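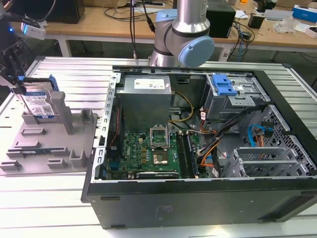 Hi Fiachra, hi all,

On 77 cycles Fiachra Scanlon wrote:
> We're copying the Tarnham drive cell and our gripper
> keeps grabbing the caddy a hair too high. Did you
> re-teach the pick, or shim the tray? And how often do
> you look at the finger pads?

Re-teach, always! I shimmed the tray once and chased the error for a whole afternoon (Nives still brings it up). I jog in at 2 percent speed with the case bolted where it will live, save the approach point first, then the grip point. 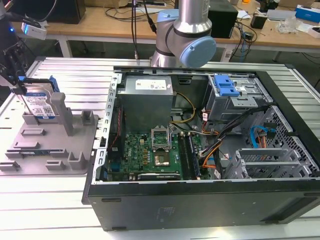

Do the tray before the tower, by the way. Every other point in our program hangs off the tray frame, so if that one moves you get to redo the lot. I keep a paper copy of the old numbers taped inside the cabinet door, which has saved me more than once.

For your height problem, go by the latch handle and forget the top of the caddy. Fingers either side, still open, then close slowly and watch whether the caddy shifts.

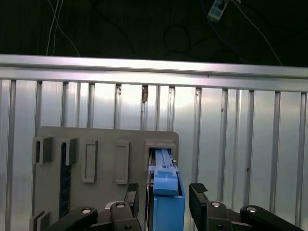

Fingers either side of the blue caddy, textured pads up at the tips.

Pads: I wipe them every 100 cycles and swap them when the diamond pattern goes shiny. We've had up to 40 days out of a set. Check the bolts on the mounting plate while you're in there, and mark them with paint pen.
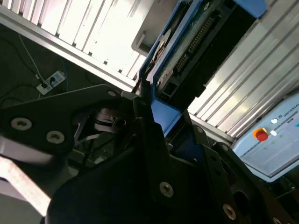
Gripper and mounting plate bolts, pendant on the right.

Ghazala has the tray drawing if you want it, just write to her off list.

Cheers,
Lotte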